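Mendham Commuter Rail: Rider Questions

Last updated: April

What is the Rosser Line?
It's our new weekday train between Mendham and Rosser, and we're so happy to finally have it running! Trains leave every 15 minutes in the morning and evening rush, and the railroad supplies the engines and crews while the city bus company sells the tickets.

Can I use my bus pass on the train?
Yes, any monthly pass works, and so does the Edimgate card. Just tap at the platform gate before you board - the conductors don't carry readers yet.

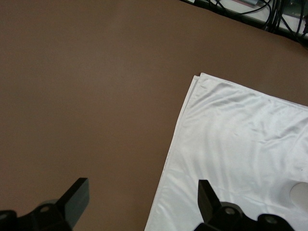
White cloth on a brown tabletop.

How many people fit on one train?
Each train seats 256, with standing room by the doors. The first one out of Mendham fills up fast, so try the second if you like a window seat (the view over the river is wonderful).

Where do I park?
Use the lot on the north side of Mendham station. It's free for pass holders until 7 p.m.
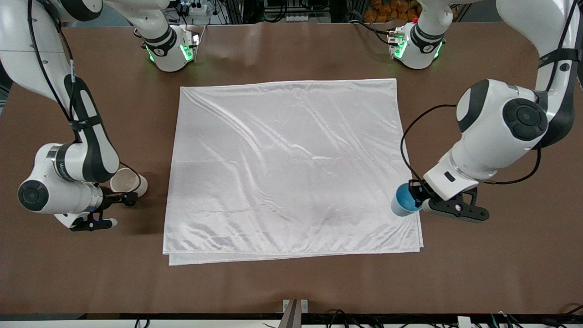 What happens if my train is canceled?
Your ticket is good on the number 15 bus, which stops right outside every station on the line. Show it to the driver.

Who do I talk to about a lost item?
Ask for Celeste Quiroga at the Rosser ticket window. She's there from 6 a.m. on.

Related
Oninari station: platform work
Bus route changes for April
Meet your line manager, Octavio Benítez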